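Ticket 3170 — Hevance web shop, images not loading on product pages
Opened Mar 4, 2021
Status: still open, my end

Right, me again, sorry! The short version is that product pictures upload fine in the Zerov back office, I get the green tick and everything, and then the shop page shows a grey square. It only happens with files over 915 KB as far as I can tell. Smaller ones sail through. I've cleared the cache, tried the other browser, logged out and in again, and switched off the Masateo resizing plugin (then back on, as the basket broke without it).
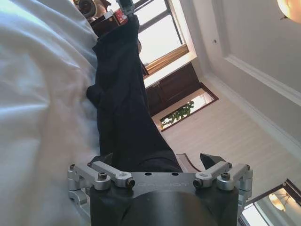
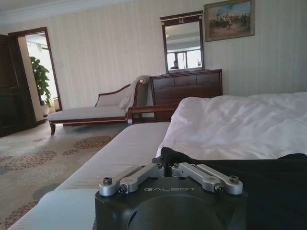

The plugin log has the same line for every failed file, "thumbnail skipped, quality below minimum", which makes no sense to me as I've had the quality slider at 70 since July and never touched it. I did try dropping it to see what would happen. At a low setting the pictures do show up on the shop page, but they look dreadful — the little grey GALBOT lettering on the second one goes to mush, and the dark screws next to it turn into smudges. So that's no use to me for a page where people zoom in.

Things I haven't tried yet: rolling the plugin back a version, and moving the uploads folder off the Oral server. I'm a bit nervous of the second one, so could you tell me whether it keeps the old links first?

Update, same afternoon: rolled back. Grey squares still there, and now the search box has gone as well.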